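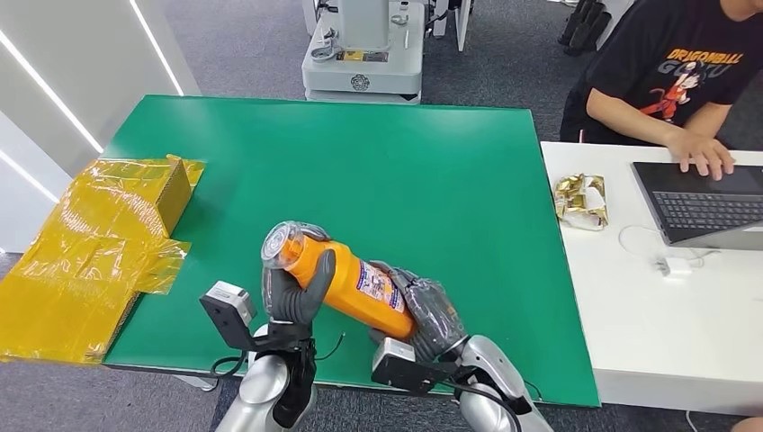

Projects > Year 2 > Group reports > Two-handed bottle task

1. What we set out to do

Our project was to get a two-armed robot to pick up a bottle with one hand, bring in the other hand and hold it level between the two, then put it back down on the table without dropping it. It sounds small. It took us most of the term.

Group was Zubaida Arain (arm control, most of the code) and Senad Georgiev (test plan, logging, this report). Work done in the Nivcombe lab. The planning software is called Tellach, written by last year's group and handed down to us with not many comments in it. We kept the name and maybe half the code.

The brief from the department asked for three things - a working demo, a log of every trial, and a section on what went wrong. The last one is the longest.

2. Set-up

Green table for the task, white table next to it for the laptop. We tried it first with the laptop on the same table as the arms and Zubaida had to keep pulling it out of the way, so that was changed in the first week.

Each arm has its own wrist camera plus there is the head view. The head view is good for finding the bottle. It is poor for the last bit of the reach, when the hands are in the way of the thing you are trying to see. The wrist cameras take over there.

The bottle is orange plastic with a clear cap. We picked it because orange shows up well against green. Did not think about the cap. More on this in section 4.

Steps in one trial:

- start script, both arms go to rest position
- head camera finds bottle, person at laptop says yes or no to the guess
- first hand takes the lower end
- lift, tilt until level
- second hand comes in near the cap
- hold for a count
- lower, let go, back to rest

A trial passes only if all of it is done with no one touching the arms or the bottle. We were strict on this after an argument in the second week about whether a nudge counted. It doesnt.

3. Software

Tellach runs as 2 programs, one per arm, with a small shared file they both read. This was the old group's choice and we would not do it again. If one arm is late reading the file it acts on where the other hand was, and by then it has moved. We added a wait so that neither arm starts a step until both have said they are ready. Slower but far fewer bumps.

Timeout on the wait is 2000 ms. Shorter than that and it gave up too early when the laptop was busy saving pictures. Longer, and you sit there thinking it has crashed.

Logging goes to a plain text file with one line per step. By the end the log had 3871 lines in it, all from real trials, not the simulator. Simulator lines are kept apart in another file (Senad mixed them up once and had to pick them out by hand - a whole afternoon).

Grip force is set by hand in a settings file. We wanted to do it from the finger motor readings but ran out of time, see section 6.

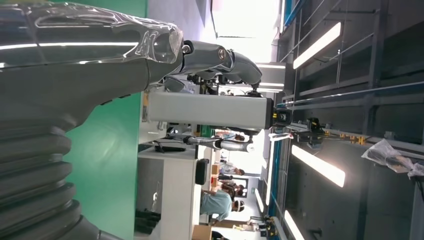

Fig. 2 - Arms and overhead frame seen from the wrist, lab in use behind.

4. Problems

The clear cap. The bottle finder looks for a patch of orange and draws a box round it. The cap is see-through so it was left out of the box, and the code thought the bottle was shorter than it is. Second hand came in too low and pushed against the first one. Fixed by adding a fixed length on the cap end. It's a cheat and it only works for this bottle.

Shiny things. Light off plastic film and wrapping gave us false edges in the wrist view. The overhead tubes make it worse. We turned the exposure down, which helped with the shine but made the dark grey fingers hard to pick out. Ended up somewhere in between and left it.

Twisting. With both hands closed, a small error in one wrist turns into a twist on the bottle, and the arms fight each other. You can hear it. Zubaida made the second hand go a bit soft once it has contact, so it follows the first. This was the biggest single improvment and we should have done it weeks before.

Left and right. Old code named the arms from the point of view of someone facing the robot. We named them from the robot's side. For 3 sessions we had both in the same folder. Please, next group, check this first.

Busy room. Other groups work in the same space, people walk through the background, and one time the finder picked someone's top over the bottle. We now mask out all that is not green table before looking for orange. Easy fix.

5. Results

Works best with the bottle lying near the middle of the table, cap end away from the first hand. Nearly every trial from there passed in the last two weeks. Close to the table edge it is much worse as the second arm has to reach round and the elbow gets near its limit - it stops itself, which is right, but the trial is a fail.

Upright start was in the plan and we did try it. The first hand can take the bottle fine. The tilt to level is where it slips. We count this part as not met.

We also had a go with a second bottle borrowed from the Pickering group, same sort of size but white. Finder needed new colour numbers, the rest ran without changes apart from the cap length. So the arm side carries over and the seeing side does not.

6. If we had more time

- set grip from the motor readings, not by hand
- get rid of the shared file, one program for both arms
- find the cap properly, maybe with the Nakex depth add-on, which we read up on but never got fitted
- more upright trials
- better names for the settings (there is one called "thing2", sorry)

7. Who did what

Zubaida - wait step, soft second hand, masking, demo day script. Senad - trial plan, logs, bottle finder changes, figures and write-up. Both of us sat at the laptop for trials in turns, one driving and the other with a hand near the stop button.

Code and logs are in the group folder under tellach_new. Use the August copy, the one before it has the left/right mix-up still in.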